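机の上の二本腕用フレーム「Plurkholm」を5か月使ってみて

前回の記事の最後に「次は土台の話を書きます」と予告しておいて、ずいぶん間があいてしまいました。待っていてくださった方(何人かから「土台はまだですか」とメールをいただきました、ありがとうございます!)、お待たせしました。今回はJirešのフレームキット、Plurkholmの感想です。

Plurkholmというのは、小さめのロボットアームを二本、向かい合わせ気味に並べて取り付けるための、箱形の骨組みのキットです。アルミの柱とレール、台座用の穴あきプレート、隅をつなぐ金具、それにねじの袋がどっさり。天板と壁は別で、自分で好きなものを用意してはめ込みます。アームは付いてきません。私たちはHovoraのアームキットを二本持っていたので、それを載せるつもりで買いました。

「私たち」と書いたのは、Hollis Haddadさんと折半で買ったからです。同じ共同工房を借りている仲間で、もともとは隣の作業台で時計を直している人でした。私がHovoraの一本目をクランプで机に留めて、動かすたびに机ごと揺らしていたのを見かねて、「それ、土台をなんとかしたほうがいいよ」と声をかけてくれたのが始まりです。そのうちHollisさんも自分でアームを組みたいと言いだし、二本そろったところで、さあどこに置こう、という話になったわけです。

値段は380ユーロでした。送料は別です。骨組みだけにこの値段、と思う方もいるでしょうし、私も注文ボタンの前でしばらくお茶を飲んでいました。汎用のアルミフレームを自分で切ってもらって組めば、もっと安く済むのは確かです。ただ、私は以前それをやって、寸法を一か所まちがえて(引き算をまちがえたんです、ほんとうに単純な引き算を)、結局もう一度切ってもらったことがあるので、穴の位置が最初から合っているという安心にお金を払うことにしました。

届いた箱と説明書

箱は細長くて、ひとりで持てる重さです。ただ長いので、工房の狭い階段を上がるときは角に気をつけてください。わたしは踊り場の壁をすこしこすって、管理の人に謝りました。

中の梱包はとても丁寧でした。レールが紙の筒に一本ずつ入っていて、ねじは工程ごとに小袋に分かれています。この小袋がうれしかった! 家具を組むときに、よく似た長さのねじを床に並べて見比べる、あの時間がありません。袋に印刷された記号と説明書の記号が対応していて、開けて、使って、空になったら次に進めばいい。余りのねじもちゃんと「予備」と書いた別の袋になっているので、組み終わってから余ったねじを見つめて不安になることもありません。

説明書のほうは、うーん、図はきれいなのですが、言葉が足りません。特に隅の柱のところ。柱は奥の左右に立って、壁の板をそこで受ける形になるのですが、溝のどちら側を内に向けるかが図の陰影だけで示してあるんです。老眼の始まった身にはつらい。私たちは片方を逆向きに立ててしまい、壁板がはまらずに首をひねって、Hollisさんが時計用のルーペで図を覗いてようやくわかりました。Jirešにメールで伝えたところ、次の版で直すつもりだという返事が来ましたので、これから買う方のところには直った説明書が入っているかもしれません。

組み立てにかかった時間は、ふたりで7時間です。おしゃべりと昼食を入れての話なので、黙々と作業する方ならもっと早いはずです。箱には初心者でも半日で、というようなことが書いてありましたが、初めての方は一日あけておくほうが気が楽だと思います。

工具は六角レンチが付属しています。けれども付属のものは柄が短くて、レールの本締めには力が入りにくい。手持ちの柄の長いものがあったらぜひそちらを使ってください。それと、直角を見るための定規。付属しないのですが、これはほぼ必需品です。

前のレールのこと

さて、このキットのいちばんの売りは、手前を横切る幅広のレールだと思います。溝が何本も平行に走っている銀色のアルミで、ここに穴あきの台座プレートをねじで固定し、その上にアームを立てます。左右の位置は溝に沿ってすべらせて決められます。

これがほんとうに具合がいい。クランプ時代の私は、アームの位置を変えるたびに留め直し、留め直すたびに向きがわずかにずれ、そのたびに動きを覚え直させていました。今は、ゆるめて、すべらせて、締める。向きはレールが守ってくれます。溝のふちにはめやすい当たりがあって、指先でわかるくらいの手ごたえで止まるので、目をこらさなくても済みます。

台座プレートの穴は、Hovoraの足のねじ位置にそのまま合いました。ほかのメーカーのアームをお使いの方は、買う前に穴の間隔を確かめてくださいね。穴がたくさんあいているので何かしら合うだろうと思いがちですが、工房に遊びに来た方が自作のアームを持ってきて当ててみたら、惜しいところで合わず、あいだに板を一枚かませることになりました。

剛性についても書いておきます。腕を二本同時に動かして、真ん中のものを左右から挟みにいくような動きをさせると、土台の弱さはすぐ先端に出ます。肘のところの黒い部分がけっこう重たいものですから、あれが前後に振れると、根元がしっかりしていなければ指先がふるふると震えるんです。クランプで留めていたころは、震えがおさまるのを待ってから掴ませるように、わざわざ動きの途中に休みを入れていました。Plurkholmに移してからは、その休みを抜いても気になりません。

いま練習させているのは、オレンジ色の長いブロックを左右の腕で挟む、という地味な動きです。地味ですが、左右の息が合わないとブロックが斜めに逃げてしまうので、土台の出来を見るにはもってこいの課題でした。
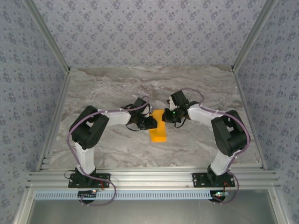 左右の腕の根元の間隔は、最初は広めにとっていました。そのほうが動きに余裕が出る気がしたのですが、真ん中のものを挟むときに腕が伸びきり気味になって、かえって力が入らない。すこしずつ寄せていって、肘にゆったり曲がりが残るところで落ち着きました。こういう試し方を気軽にできるのも、すべらせて決められるレールのおかげで、もしプレートが決まった穴にしか付かない作りだったら、私はたぶん最初の広い位置のまま文句を言いながら使っていたと思います。

締めつけ具合にはすこしコツがいります。プレートのねじを片側だけ先に本締めすると、反対側がほんのわずか浮いて、腕がおじぎをしたような角度になります。全部を軽く入れて、対角に少しずつ。車のタイヤの交換と同じですね。Hollisさんは几帳面なのでこれを最初から守っていましたが、私は一度さぼって、しばらく左の腕だけ成績が悪いのをモーターのせいにしていました。モーターよ、ごめん。

天板と壁は好きにしていい

天板と壁は付属しない、と書きました。ここは好みの分かれるところだと思います。「380ユーロも払って板も付かないのか」という声があるのもよくわかります。でも私は、ここがいちばん楽しかったです。

天板は大理石柄にしました。灰色とベージュの地に、茶色やクリーム色の筋がうねうねと横に流れている柄です。見た目で選んだだけなので、機能の話はあまりできないのですが、オレンジのブロックを置くと色がよく映えて、遠くの椅子からでもどこにあるか見えるのは助かっています。艶があるので、照明の位置によっては白く光る場所ができます。気になる方は艶消しを選ぶか、灯りを動かしてみてください。

壁のほうは、薄い灰色がかった藤色の地に青紫の小花が散った壁紙です。三方ともこれを貼りました。工房の人たちには「なぜ花柄」と聞かれますし、Hollisさんも最初は遠い目をしていましたけれど、一日のうち長い時間を眺めて過ごす箱なのですから、眺めて気持ちのいいもののほうがいいじゃありませんか。いまではHollisさんのほうが、壁紙の端がめくれていないか気にして見てくれています。

壁紙を貼るときの注意をひとつ。柱の溝に差し込むぶんだけ、板の縁は紙を貼らずに残しておくこと。私は端まできれいに貼ってしまって、差し込むときに紙がぐしゃっと寄って、縁をカッターで剥がすはめになりました。説明書には板の厚みの上限が書いてありますが、あれは紙の厚みを入れての数字と思って選ぶのがいいです。

配線とLodixのダクト

腕が二本になると、線も倍になります。当たり前のことなのですが、一本だけで遊んでいたころは、線なんて机の向こうに垂らしておけばよかったので、二本目をつないだ日に床を見て、ふたりで黙りこみました。

Plurkholmには配線用の部品がほとんど入っていません。これは欠点としてはっきり書いておきたいです。せめてダクトの一本、留め具の数個でも入れておいてくれたら。結局、別にLodixの配線ダクトを買い足しました。淡い水色で、側面に細い切れ込みが並んでいるものです。前のレールのすぐ手前に横向きに置いて、基板への線をここでまとめています。色は水色しか在庫がなかったのですが、藤色の壁紙と並べると案外おさまりがよくて、得をした気分です。

ダクトの出来はよいです。切れ込みの間の歯が適度に柔らかく、線を押しこむときに指が痛くなりません。以前使っていた硬いものは、爪の横をよく切りました。蓋のはまりはすこし固めで、開けるときにぱちんと大きな音がします。静かな夜の工房でやると自分がびっくりします。

腕に沿わせる線は紫色のケーブルにして、白い前腕の上をたどらせ、ところどころを淡い色の結束バンドで留めました。ここで学んだのは、肘のまわりにたっぷり余裕を持たせることです。見た目をすっきりさせたくて肘のところをぴったり沿わせたら、腕を伸ばしたときに線が突っぱって、手首の向きがわずかに引かれてしまいました。今は肘の外側をふくらませて回し、根元でもう一度輪を作ってから下ろしています。見た目はすこしだらしない。でも腕はのびのび動きます。だらしないくらいがちょうどいい、と私は自分に言い聞かせていて、Hollisさんはいまだに納得していません。

基板の置き場所は、まだ決めかねています。ダクトの上に載せておくと表示の灯りがよく見えて便利なのですが、きちんと固定するなら小さな台を作らないといけない。Jirešが純正の基板台を出してくれたら買います。出してください、お願いします。

手の先の話をすこし

土台の記事なのに脱線しますが、フレームの評価に関わるところなので、手先のことも書かせてください。

黄色い指を使うとき、私がいちばん気にしているのは、指先と天板の距離です。左の指は幅が広くて平たく、先が四角く終わっていて、右の指はもっと細く、先がとがっています。左右で形が違うと、天板に近づけたときに片方だけ先に触れる、ということが起こりやすい。触れるとしなって、しなると狙いがずれます。

そこで効いてくるのが天板の水平です。Plurkholmの側面のレールは天板の縁を受ける形になっていて、手前の隅の小さな金具で高さをわずかに加減できます。この調整の幅が思ったより広くて、工房の古い床(端のほうが目に見えて下がっています)でも、ちゃんと平らを出せました。調整のねじは細かく回るので、行きすぎて戻して、また行きすぎて、ということが少ないです。

水平を出したあと、同じ高さのまま指を天板の端から端まで動かしてみて、どこでも隙間が変わらないのを見たときは、ふたりで思わず拍手しました。クランプ時代には夢のまた夢でしたから! 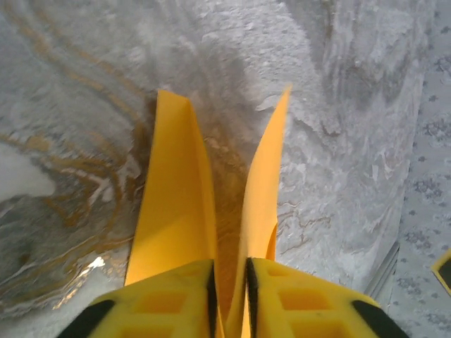 もっとも、調整は一度やれば終わりというわけではなく、しばらく使っているとすこしずつ狂ってきます。うちでは、月のはじめに見直すことにしました。3月に入ってすぐの見直しでは右奥がわずかに下がっていて、金具のねじがゆるんでいたのが原因でした。ゆるみ止めを塗る人もいるそうですが、私は位置をよく変えるので塗っていません。毎月の見直しはお茶を淹れているあいだに済むくらいの手間です。

掃除のしやすさも、意外と大事でした。前のレールの溝には埃がたまります。これはどうしようもない。柔らかい刷毛で掃いて、最後に掃除機の細いノズルで吸っています。天板のほうは布で拭くだけ。天板と側面のレールの境目に細かいものが入りこみやすいので、小さなねじを扱うときは別の場所でやるのが無難です。うちではHollisさんの時計のねじが一本、いまも境目のどこかにいるらしいです。

音と置き場所

音のことを聞かれることが多いので書いておきます。フレームそのものが鳴ることはまずありません。ただ、壁板の差し込みがゆるいと、腕が速く動いたときに板がびりびり言います。うちでは溝に薄いフェルトの帯を入れて止めました。手芸用の安いもので十分です。色を灰色にしておくと柱の色になじみます。

それから、机との間。フレームの底には小さなゴム足が付いてきますが、薄くて、机が華奢だと振動がそのまま伝わります。私たちは最初、工房の折りたたみ机に載せたところ、隣で細かい作業をしている方に「地震かと思った」と言われてしまいました。今は作り付けの丈夫な台に移して、平和に暮らしています。家で使う方は、机の丈夫さを先に確かめてから注文してくださいね。自宅の書き物机に載せるつもりだった私が言うのですから、信じてください。あの机では無理でした。

場所もとります。箱そのものより、手前の空間です。ダクトを前に置き、線の輪が前に垂れ、人が身を乗り出して手を入れる余地も要る。カタログの寸法ぴったりの場所に置こうと考えている方は、手前に余分を見ておくことをおすすめします。

安全のことも一言。三方が壁で囲まれているので、ものが後ろや横に飛び出すことはまずなくなりました。そのかわり手前は開いています。動かしているあいだは前から手を入れない、というのを工房の決まりにして、電源のスイッチは腕の届かないところに置いています。小さな腕でも、指を挟まれるとそれなりに痛いですよ(経験談です)。

買う前に知りたかったこと

・柱の向きは仮組みの段階で壁板を当てて確かめる。
・直角定規と柄の長い六角レンチを用意しておく。
・配線ダクトと結束バンドの代金を予算に入れる。
・台座プレートの穴と、自分のアームの足を見比べる。
・壁板は縁を残して貼る。紙の厚みも忘れずに。

サポートについても触れておくと、Jirešへの問い合わせの返事は早かったです。うちに届いた金具のうち、ひとつだけねじ山がつぶれていたものがあったのですが、写真を送ったら代わりを封筒で送ってくれて、おまけに予備のねじまで入っていました。届くまで3日。その間は手持ちの金具で仮留めしておけたので、作業は止まりませんでした。返事の文面がちょっとそっけないのは、まあ、忙しいのでしょう。

アームをまだ一本しか持っていない方から「二本そろう前に買う意味はありますか」という質問もいただいています。私の答えは、置き場所があるなら、はい。一本だけでも位置決めの楽さは変わりませんし、あとから二本目をレールに足すのは、プレートを一枚載せてねじを締めるだけです。逆に、一本で十分、ずっと一本でいく、と決めている方には大きすぎると思います。幅広のレールが半分遊んでしまいますから、もっと小ぶりな台を探したほうが机が広く使えます。

星をつけるなら、五つのうち四つです。減らした一つは、説明書の柱の図と、配線部品の少なさの合わせ技。Hollisさんは三つ半だと言っています。ゴム足が気に入らないのだそうで、自分で厚いのを削って付け替えようかと、このあいだから端材の箱をごそごそやっています。うまくできたら寸法をもらって、ここに追記しますね。

コメント欄でHovoraの設定値を知りたいという方がいらっしゃいましたが、土台を替えてから全部やり直したので、前の記事の数字はもう使わないでください。新しいほうは、いま左右の速さを揃えているところなので、落ち着いたらまとめて載せます。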